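Dramon: Frequently Asked Questions

Last tidied up in January. Maintained by Nermin Aksoy and Stelios Christodoulou. Complaints to Stelios, praise to either.

What does Dramon do?

It sits between your cameras and your arm. Camera pictures go in, Dramon works out what is on the table and where, picks something to do about it, and sends the arm a path. It doesn't drive the motors. Your arm's own controller does that, and it will have opinions.

Do I have to clear the table first?

No. Early versions wanted one object on a bare surface, ideally a cube, and we all got very good at recognising cubes. The planner now expects a table laid by someone in a hurry.

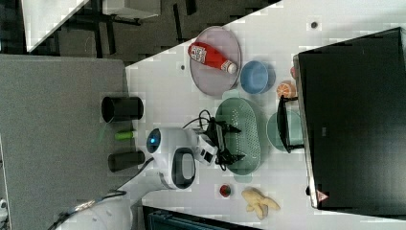
Planning over a cluttered table, with the gripper above the colander.

Anything Dramon can't put a name to is treated as a lump to be avoided. You can give lumps names later in the object list, or leave them as lumps. The planner doesn't mind.

Why does it plan for so long and then move two centimetres?

You have probably left the clearance setting on "nervous", the default. Each candidate path is checked against every lump with a generous margin, and on a busy table most of them fail. Try "normal". There is also "brisk", which Stelios uses and Nermin has asked him not to.

How many candidate paths does it try?

It tries 100 per request, then gives up and returns error 771. You can raise the limit to 300 in the planner settings. Going higher is possible by editing the file by hand, but if 300 won't do it, the thing you want is usually behind something else, and more guessing won't shift it.

What is error 771?

No path found. The number has no meaning. Somebody typed it in years ago as a placeholder and it is now in too many people's scripts to change.

Can I use just an overhead camera?

You can, and plenty of people do. The trouble is that the arm is usually between the camera and whatever you care about.

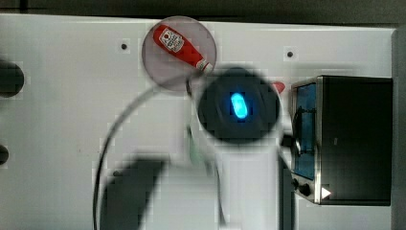 Dramon keeps a memory of each object's last known place and goes on believing it for 9 seconds after losing sight of it. After that the object is marked "stale" and the planner will want another look before reaching for it. If your arm is slow, make this longer. If other people reach over your table and move things, make it shorter, or have a word with the people.

Does it cope with cables?

Badly. A thin dark line on a white table may be a cable, a shadow or a scratch, and Dramon's guess is not much better than yours with your glasses off. Mark the area as a no-go zone in the editor and move on with your life.

What about objects with holes in them?

This used to be our most popular bug report. Depth readings go straight through a hole, so a colander came back as a cloud of unrelated crumbs and the planner cheerfully routed a finger between them. Since the Hokell release, there is a "fill small gaps" step before the shape is built. It is on by default.

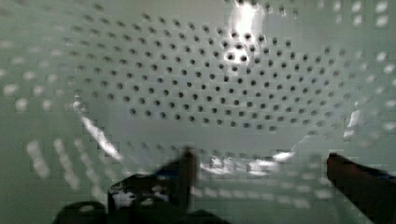 Shiny plastic is a separate problem. Glare reads as missing data, and missing data can look very like a hole. Turning down the lamp helps more than any setting we offer, which is a little hurtful after all that work.

Can I replace the grasp picker?

Yes. Anything that takes a shape and returns a list of grasps with scores will do. Bartoš is the one we ship, and Itstead is the older one we keep for people who have tuned it and would be cross. Please don't run both at once. They disagree, and Dramon will take turns.

Where are the logs?

In the folder called "logs". We get asked this more than you'd think. Send the whole folder with any bug report, including the dull parts - the fault is nearly always in the dull parts.

Is there a simulator?

There is, and everything works in it.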